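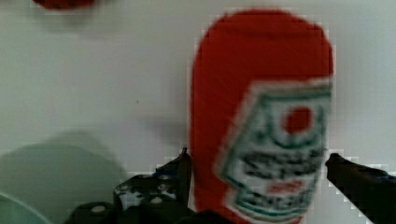
How many demos do I need to teach an arm one pick and place task by remote control?

Depends how much you move stuff around between takes. One object, one start spot, one goal, 44 good ones got me a policy that mostly worked. Let the object start anywhere on the table and you're looking at 200 or more.

OK here is my actual situation, sorry for the long post. Florian typing, my mum Elfriede is the one who bought the Kamano kit so account is in her name.

Single arm, leader arm beside it that I move by hand, follower copies. Wrist cam plus one overhead. Task is toy kitchen stuff, grab a thing, put it on or in another thing. I've recorded 39 so far and I hate most of them. Problems:

- my grasps are slow. I creep in, stop, fix the angle, creep in again. Policy trained on the first 17 does exactly that, creeps and stops, sometimes just stays stopped forever
- I watch the arm directly, over my shoulder sort of. A guy at the shop said I should only look at the camera feeds. Is that really a thing??
- squeeze force. Leader has no feedback so I just crush everything

Do I chuck the lot and start over or keep going? Also tried guiding the follower by hand with motors slack (kinesthetic or whatever its called) but then my hands are in every single overhead shot. 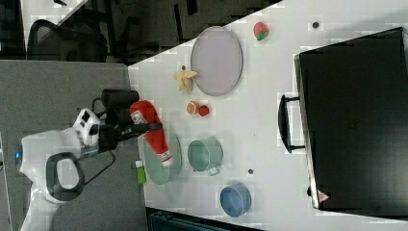

Oh and using Nikgate for the recording if that matters. Default settings, haven't touched the rate.

2 answers

Regula Tanner
Don't chuck them yet. Go through and bin only the ones with long pauses, or trim the pauses if your software lets you. A still arm with a nearly identical picture over and over teaches it that staying put is a fine thing to do. That's your stuck-forever behaviour, had the same one last June and it went away after trimming.

On the cameras, yes he's right. Your eyes see round the side of the gripper, the policy can't. If you line up a grasp using something neither camera shows then the demo has info in it the model never gets. Put both feeds on a monitor and turn your chair so the arm is behind you. First hour is horrible. You will knock things over. Then it's fine, and you find out fast if the overhead is in a dumb spot. Mine was, the gripper covered whatever I was trying to drop things into and I had no idea until I drove from the feed.

Pick a style and stick to it. Same approach side, same height before you come down, let go at the same point. When I mixed side grasps and top grasps for one object it averaged the two and went for the middle, grabbed air.

Don't know Nikgate sorry.

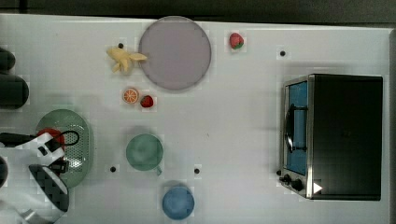
Practise without recording first. Ten or so throwaway runs until your hands know the route, then hit record. And take a break, my demos after supper were garbage compared to the morning ones.

For squeezing, cap the gripper current on the follower side. Then you can mash the leader as hard as you like and it stalls politely. On my Ravn it's one line in the config, no idea where Kamano hides it.

Hand guiding: fine for checking reach, wouldn't train from it if you need the images. You can record the joint path by hand then replay it with nobody in view and record the cameras on the replay. Works as long as you put everything back exaclty where it was. Tedious.

Ingeborg Reisinger
agree w Regula mostly. keep a few where you miss and then fix it tho!! not hesitating, a real miss and a real regrab. otherwise the first time it's off by a bit it has never seen that and it's lost. also move the other objects around between takes even if you don't use them, mine learned where the clutter was instead of the target lol

Comments

Florian: trimmed and capped the current, thanks both. Driving from the feed now and I'm terrible at it. Will re-record the bad ones and post back.

Annelies Rüegg: does the trimming mess up the timestamps? mine went out of sync with video after I did it in Mevuvau

Regula Tanner: if you cut the video and not the joint log, yes. cut both at the same frames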